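29 January 2026

Subtitles for Sandetti, second pass. I've got the whole film through the checker now, all 339 lines of the first reel anyway, and the thing that keeps tripping me up is reading speed. The dog trainer talks like a machine gun! Every time she's on screen I end up with two full lines that are gone in a second, and I can't get through them myself, never mind an eight-year-old on a Sunday afternoon.

Went back to the October version to see how we'd handled her there (badly -- we just let it run over the cut). So today I've been trimming. "Would you please come over here and sit down" is now "Come and sit down", and I don't think anyone will miss the rest.
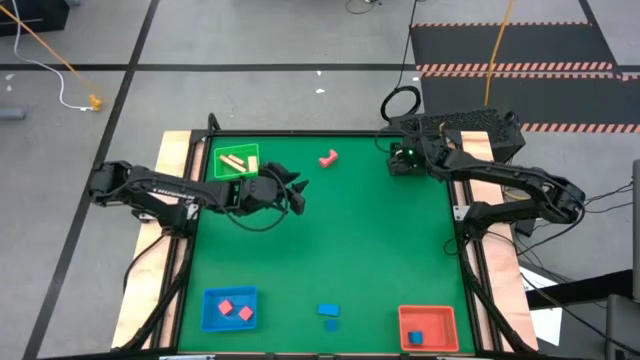 Retno Harahap rang after lunch about the songs. She wants them in italics all the way through, including the one Liem hums in the kitchen, and I said fine, but only where there are words. Humming gets a plain label. She's also found 40 lines in reel two where the speaker's name is spelt Remin instead of Remen, which is my find-and-replace from Tuesday. Sorry, everyone. Fixed and saved over.

Still to do: the phone call in the car, where both ends talk at once, and the end credits song, which Druvon haven't cleared the lyrics for yet. I've left a gap at line 156 of reel three so the numbering won't jump when it comes in. 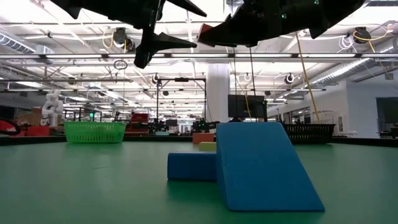

Do we caption the barking every time?

Only when the dog is out of shot or when somebody answers it. If you can see him barking, leave it alone, except in the barn bit, where it's the joke.

Reel four tomorrow, starting from the storm.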